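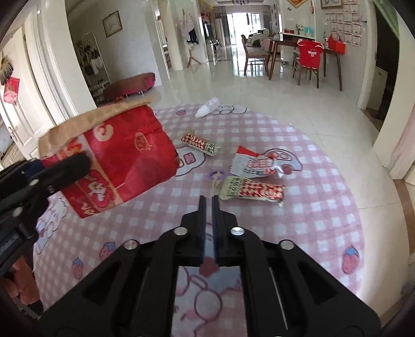
When should snack bags be packed for the November open house?
Packing begins at 2 in the afternoon, once the tablecloth has been laid and the snacks set out.

Snack Table, Teta Community House

Refreshments are prepared for visiting families. Arrangements were made by Hajar Shehata and Iveta Procházka. Each family receives one paper bag.
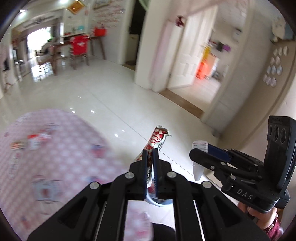

Packets are checked for open seams before they go into a bag. Any left over are returned to the pantry shelf for the next gathering.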